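Bench Safety Rules for Small Robot Arms
Progress report to the Zimgate program office
October 27, 2026
Prepared by Firdevs Dursun, Prekonine

Work since the August report

The draft rules now cover setup, daily checks, operation and shutdown. Sevim Uçar rewrote the daily checks after operators told us the old list was too long to finish before a session. It is down to 12 items and fits on one sheet. Cable routing and clamp tightness stayed at the top.

Two rules changed in substance. Hands stay off the table while the motors have power, including when the arm is holding still. The old wording allowed reaching in "when the arm is idle," and operators read that in different ways. The second change is about restarts -- after any stop, the person who pressed the button is the one who clears it.

We ran 400 pick-and-place cycles under the draft at the Yüksel site. Kaan Ekinci logged 7 stops. Three were called because a cable had moved into the arm's path, and the rest were gripper faults. There were no injuries and no damage to report.

Open items

The speed limit for shared benches is not settled. Sibel Demirtaş wants one limit for all arms. The Trolska group would like a higher one for light parts, and we have asked them for their test records before deciding.

Cable rules need more work. The draft says cables must be "secured," which does not tell an operator where or how often. Araceli Ayala is writing a replacement that names the points to tie down and the slack to leave at each joint.

Block handling is the standard task for all trials, so that results from different benches can be compared. 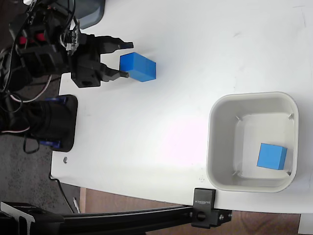
Bench arm with a blue block at the gripper; bin at right.

Next period

We will finish the cable section and send the full draft to operators for comment. Training will take up to 3 hours per person, and the sign-off form is ready. Spending is within the approved budget. We need a decision from your office on whether the rules should also apply to visiting teams -- the current text covers staff only.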